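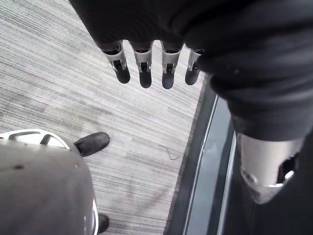
Care and Storage of Kitchen Linens
Hustisstead Household Resource Center
Updated Nov 27, 2024

Dish towels, cloth napkins and aprons receive harder use than almost any other fabric in the home. The following guidance is intended for residents of the Hustisstead area and replaces the sheet issued in July.

Before First Use

New cotton towels are often treated with a finish that keeps them smooth on the store shelf and prevents them from absorbing water. Wash new towels twice in warm water, without fabric softener, before putting them to use. Dark or bright colors should be washed separately until the rinse water runs clear. Linen may shrink slightly in the first wash, and hems should not be altered until it has been laundered and dried.

Daily Use

Keep separate towels for hands, for dishes and for wiping counters. A towel that has touched raw meat juices should go directly to the laundry. Damp towels should be hung fully open on a bar or hook, never left folded over the edge of the sink. In most kitchens, dish towels should be changed every day, and sooner if they remain damp.

Grease and Food Stains

Scrape off solids with a dull knife. For cooking oil, work a few drops of dish soap into the dry fabric, wait 4 minutes, and rinse with warm water from the back of the stain. Tomato and berry stains should be rinsed in cold water first, then soaked in a basin of cool water with a tablespoon of white vinegar. Coffee and tea generally respond to the same treatment. Do not place a stained item in the dryer until the stain is gone – heat will set what remains.

Never combine vinegar with chlorine bleach, whether in a basin or in the machine.

Washing

White cotton may be washed in hot water. Colored cotton and linen should be washed in warm water, and embroidered pieces in cool water inside a mesh bag. Use the amount of detergent stated on the package; excess detergent stays in the fibers and leaves towels stiff. Fabric softener and dryer sheets reduce absorbency and are not recommended for any towel.

If towels have developed a sour odor, wash them once in hot water with a cup of white vinegar and no detergent, then again in the usual manner. Dry them completely before folding.

Ironing

Iron linen napkins while they are still slightly damp, on the reverse side first. Embroidery should be placed face down on a thick towel and pressed lightly. Starch is suitable for table use but should be washed out before long storage, as it can attract insects.

Storage

Store linens in a dry drawer or closet away from the stove. Holiday tablecloths are best rolled on a cardboard tube covered with acid-free tissue – sharp folds weaken the fibers over time. Where rolling is impractical, refold the cloth along different lines every six months.

Towels too worn for dishes may be cut into squares and kept under the sink for cleaning.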